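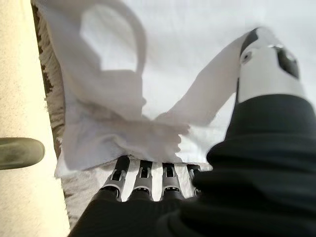 Search this book Go
Home Contents Unit 2 Glossary Teacher notes

Chapter 11
Cotton, Cloth and Care

Before you start: dig out a shirt tag. Any shirt. Read what it says and write down the fibre content. You'll need it for the activity at the end of the section.

11.1 From boll to cloth

Cotton is a seed hair. Each fibre grows out of the skin of a seed, inside a pod called a boll. When the boll dries it splits, and the fibre twists as it loses water. That twist matters – it lets short fibres grip each other when they are spun. No twist, no yarn.

Steps in order. Picking. Ginning (seeds out). Carding, which combs the fibres into a loose rope. Spinning. Then weaving or knitting. Most plain cotton bags and sheets are woven, most T-shirts are knitted. Pull a T-shirt sideways and it gives. Pull a sheet and it barely moves, unless you pull on the diagonal, which weavers call the bias.

Raw cotton is not white. It's cream, sometimes a bit grey, with flecks of seed coat. Cloth sold straight from the loom is called greige (say "grayzh"). White cloth has been scoured and then bleached, usually with peroxide.

11.2 Weight and weave

Cloth weight is given in grams per square metre. A heavy canvas might be 500, a sturdy twill 300. Thin muslin is far less and you can see light through it. Weight alone doesn't tell you how strong a cloth is tho – fibre length, yarn twist and how tightly it's woven all come in to it.
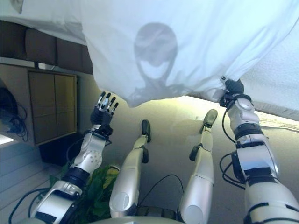
Plain weave goes over one, under one. Twill steps across by one thread each row and leaves a slanted line. Satin floats over four or more, so it looks shiny and snags easily. Learn these three first. Nearly everything else in the chapter is built on them.

11.3 Case study: the Vatby mill

Small town, one river, one employer. The Romaniuk family opened the mill to make flour sacks and later moved to bed linen. Selorm Laryea started there as a loom fixer at 25 and kept a notebook of every fault she found: broken ends, slack warps, oil spots. We use pages from it in section 11.5. As you read, ask which faults come from the yarn and which from teh machine.

Key words: boll, ginning, carding, warp, weft, bias, greige, scouring

Activity: compare your shirt tag with two other people's. Same fibre? Same weave? Sort the shirts from lightest to heaviest by feel, then check on the scale.

Next: 11.4 Shrinkage and why it happens

Last updated: October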